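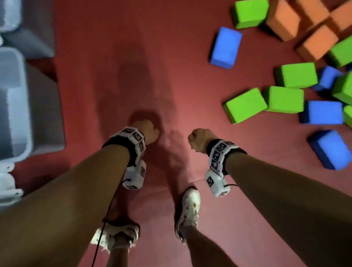 Trarisside Play Rooms
Soft play area: termly inspection checklist with comments
Room: Nendton (ground floor)
Date of inspection: Tuesday, December 1, 2020
Next inspection due: January

Mark each item Pass, Pass with comment, or Action. Anything marked Action needs a date in the last section. Leave no item blank; write N/A if it does not apply.

SECTION 1: FLOOR MATS

1.1 Mats lie flat with no raised corners
Pass.

1.2 Seams between mats closed
Pass with comment. The seam nearest the door opens slightly when stood on hard. It closes again by itself. Measured at 4 mm, which is within what we allow, but look at it again in January.

1.3 Covers free from splits, holes and exposed foam
Pass with comment. Small scuff near the radiator wall. The cover is not broken. No tape to be used on it, as the last lot of tape left glue behind and picked up fluff.

1.4 Mats clean
Pass. Wiped with the usual spray and left to dry before the room opened.

1.5 Mats do not slide when pushed with the foot
Pass.

SECTION 2: FOAM BLOCKS

2.1 Blocks checked one at a time, all faces
Pass. Blocks were tipped out on the mat and checked as they went back in the bins. Allow 25 minutes for this. It cannot be done properly by looking into a full bin.

2.2 No bite marks, tears or loose pieces
Action. Two blocks had pieces missing at the corners, one of them small enough to go in a child's mouth. Both taken out of use and put in the office. Do not return them to the room.

2.3 Colour not coming off on a damp white cloth
Pass. Tried on one block of each colour.

2.4 Blocks keep their shape when squeezed
Pass with comment. A few of the older ones are softer than the rest. Still usable.

2.5 Blocks washed since last inspection
Pass. Warm water and washing-up liquid, rinsed, dried on towels. Do not put them away damp. The Pluketti blocks take longer to dry than the Msimang ones and should be left overnight.

SECTION 3: STORAGE BINS

3.1 Bins free from cracks and sharp edges
Pass. Run a hand along the whole rim, including under the lip.

3.2 Lids fit and latches close
Pass with comment. One latch is stiff and needs a firm push. Staff should close lids themselves and not ask children to do it.

3.3 Bins not overfilled
Pass. Blocks laid in rows take up much less space than blocks thrown in, and the lid then shuts without force. Colours can be mixed. There is no need to sort them.

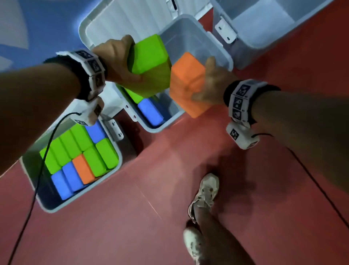

Item 3.3: blocks held above a bin, green and orange in hand.

3.4 Bins clean inside
Action. Grit and hair at the bottom of one bin. Empty and wash all bins, not only that one.

3.5 Bins stored on the floor, not stacked
Pass.

SECTION 4: ROOM

4.1 Clear space of at least 80 cm kept between the mats and the door
Pass. Measured with the tape at 80 cm.

4.2 No cables, cords or blind pulls within reach of children during sessions
Pass. Blind cord is on its hook. Check the hook at the start of each session.

4.3 Lighting working
Pass with comment. One tube takes a while to come on. Reported.

4.4 Socket covers in place
Pass.

4.5 Shoes rule displayed at the door
Action. The sign has faded and cannot be read from the corridor. The rule for children is socks only. Adults may keep clean indoor shoes on.

ACTIONS

2.2 Replace the two damaged blocks. Order with the next Msimang delivery. By end of January.
3.4 Wash all bins. Before the next session.
4.5 New sign, large print. By end of this week.

Result: room may stay in use. Items 1.2 and 3.2 to be looked at first next time.

Keep this sheet in the blue folder with the previous ones.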